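Otra vez la célula de doblar ropa

Llevaba semanas prometiendo una entrada sobre el mantenimiento de la célula de dos brazos (la de las camisetas, sí, la que todo el mundo me pide ver cuando viene de visita) y por fin me he sentado a escribirla. Es domingo, tengo café y me duelen las rodillas de estar agachada debajo de la mesa, así que perdonad si me enrollo.

Todo empezó porque el brazo izquierdo había cogido la costumbre de cerrar la pinza un pelín tarde. Con piezas rígidas ni te enteras, pero con tela fina es un desastre: la punta resbala, la tela se queda donde estaba y el programa sigue tan contento doblando aire. El contador iba por 1.480 ciclos desde la última revisión, que ya era hora, vaya.

Lo primero que miro siempre son los tornillos de los dedos. Llave Allen, paciencia y buena luz. Dos estaban flojos, nada dramático, pero con ese juego las puntas no se encuentran en el mismo sitio cada vez. Los apreté, limpié las puntas con alcohol y volví a hacer la puesta a cero desde Clulia, el programa con el que movemos todo esto.
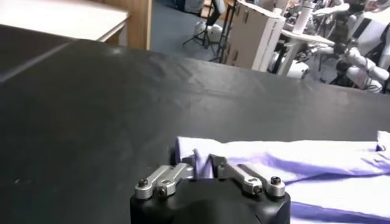 Pellizco fino en el borde de la tela.

Luego viene lo que más pereza da, calibrar las muñecas. Yo lo hago con la plantilla de Flelteck, una chapa con agujeros que se atornilla a la mesa y que hay que montar ANTES de poner la cubierta negra (adivinad quién la ha montado después más de una vez). Se lleva cada brazo a los cuatro puntos, se guarda la posición y se compara con la anterior. El derecho, perfecto. El izquierdo se había ido 2 milímetros en vertical, que suena a poco hasta que intentas coger una sola capa de algodón.

Corregido eso, cubierta negra otra vez, bien estirada, y a probar con la camiseta lila de siempre. ¡Le tengo un cariño a esa camiseta! 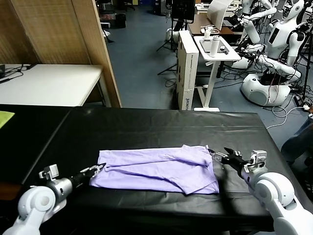

Taller Imura · Equipo de puesta a punto y mantenimiento

Para las pruebas con los dos brazos bajo la velocidad al 69 % y voy subiendo según lo que vea. Ya sé que hay gente que arranca a tope y confía en la parada de emergencia, pero a mí me gusta dormir por las noches. Lo que busco en esta parte es que las dos pinzas tiren parejo: si una tira más que la otra, la prenda gira sobre la mesa y el siguiente doblez sale torcido. Se arregla con el umbral de fuerza, que viene de serie demasiado alto para ropa. Lo dejé en 4 newtons en los dos lados y apunté el cambio en el cuaderno, con boli, porque los archivos de configuración tienen la manía de llamarse todos «final_bueno».

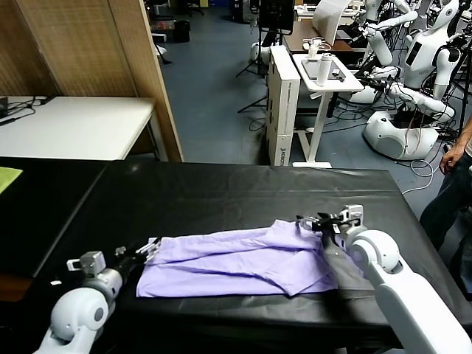
Deolinda Antunes me escribió que ella no tocaría el umbral hasta haber cambiado las almohadillas, que con la goma gastada cualquier valor que pongas te vale para una semana y luego vuelta a empezar. Y tiene razón, qué rabia me da. Las almohadillas nuevas de Kabbaj están pedidas desde abril y siguen sin aparecer, así que de momento me apaño limpiándolas a diario y repitiendo el ajuste cuando toque.

Me quedaba por repasar la apertura. Parece una tontería, pero si la pinza se acerca a la prenda a medio abrir, empuja el doblez en vez de cogerlo y te deja un churro de tela en mitad de la mesa. Le di más recorrido a la apertura y bajé la altura de entrada hasta que las puntas casi rozaban la cubierta. Casi, ¿eh? Si rozan de verdad arrastran el plástico y adiós calibración.
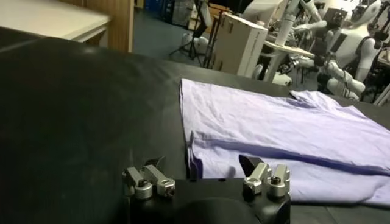 Lo que dejo pendiente

Cambiar las almohadillas en cuanto lleguen, claro, y volver a mirar el umbral con ellas puestas. También quiero revisar el cableado de la muñeca izquierda, que en los giros largos me parece que va demasiado justo, y buscar otra forma de sujetar la cubierta negra (la cinta de doble cara aguanta, pero quitarla es un suplicio). Si alguien ha probado con imanes o con pinzas de mantel, que me lo cuente en los comentarios, que esta semana vuelvo a desmontar la mesa entera.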